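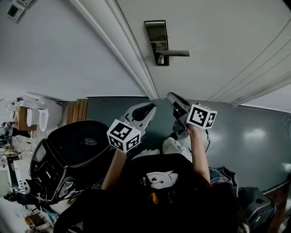 Replacement door furniture is ordered wrong more often than any other small item on the Plutside maintenance list, and the usual fault is a single dimension: the distance from the center of the lever spindle to the center of the keyhole. On a rose set, where the lever and the keyhole each have their own small cover, the distance takes care of itself. On a backplate set it does not. The off-white door has the second kind, a tall rectangular plate in dark metal with a silver lever and a keyhole near the lower end, so both openings are fixed by whoever made the plate. If the plate and the lock case disagree, the key will bind or will not go in at all.

Filed under: Doors and Hardware / Maintenance Notes

Two center distances appear in our buildings. Bedroom, office and storeroom doors in the Hulme block were fitted with 72 mm cases. The Livent annex has a mixture, with 72 mm on the ground floor and 80 mm upstairs. The plates look the same from across the corridor, and the outside length of the plate tells you nothing useful. Measure the door you are working on, every time, and write the figure on the work order next to the door number.

Measuring

Take the reading with the plate on the door where possible. Use a steel rule, as the hook on a tape measure has play in it. Measure from the middle of the lever neck straight down to the middle of the round part of the keyhole. Read it twice. Anything between the two standard figures is a reading error or a plate that has been slotted by a previous installer. In that case remove the plate and measure the lock case itself, from the center of the square follower to the center of the key opening.

Record the following as well:

Door thickness, with the door open and the rule across the edge.
Spindle size across the flats.
Backset, from the face of the lock forend to the center of the spindle.
Fixing type, either wood screws or bolts passing through the door.
Hand of the door, if the lever is curved or the spring is handed.

Spindle height is listed on the drawings as 1000 mm from finished floor. Floors in Hulme have been relaid since then, and a lower reading on an existing door is no reason to move the lock.

Removing the old set

Open the door and wedge it. Loosen the grub screw under the lever neck if there is one, then back out the plate screws in turn, holding the plate flat against the door while the last one comes free. Painted plates should be scored around the edge first with a sharp blade. A plate pulled off without scoring will lift a ragged strip of paint, and on a smooth white door the repair shows from every angle.

Draw the spindle and keep it. Replacement sets often include a spindle that is too long for our thinner doors. An overlong spindle holds the two levers off their plates, and the return springs then wear unevenly. Cut it square and file the burr.

Fitting

Offer up the new plate dry. The key should enter and turn from both sides before any screw is driven home. Set the plate vertical with a small level, start all the screws by hand, and bring them up evenly. Final tightening is done with a hand driver. Power drivers have bowed several plates in Livent, with the result that the lever sticks down.

Check the lever with the door open, then closed. It should return to horizontal when released, and the latch should come fully out. A lever that droops with the plate screws slackened slightly points to a weak spring in the set or a worn follower in the case. Fit the lever to a known good case on the bench to find out which.

With the door closed, look at the gap on the lock side. It should be 3 mm and even from top to bottom. A door that rubs will put side load on the latch, and a new handle will feel as stiff as the old one. Adjust the hinges before blaming the hardware.

Stock

The storeroom now holds Stovusum backplate sets in both center distances. The figure is stamped on the back of each plate, and the box label has been wrong in at least one delivery, so go by the stamp. Return removed plates in a bag with their screws and the door number. Straight plates will be cleaned and kept for doors where a matching finish matters. Bent plates and cracked springs go in the scrap bin.

You are receiving Maintenance Notes because you signed up on the Plutside website. Update your preferences or unsubscribe at any time.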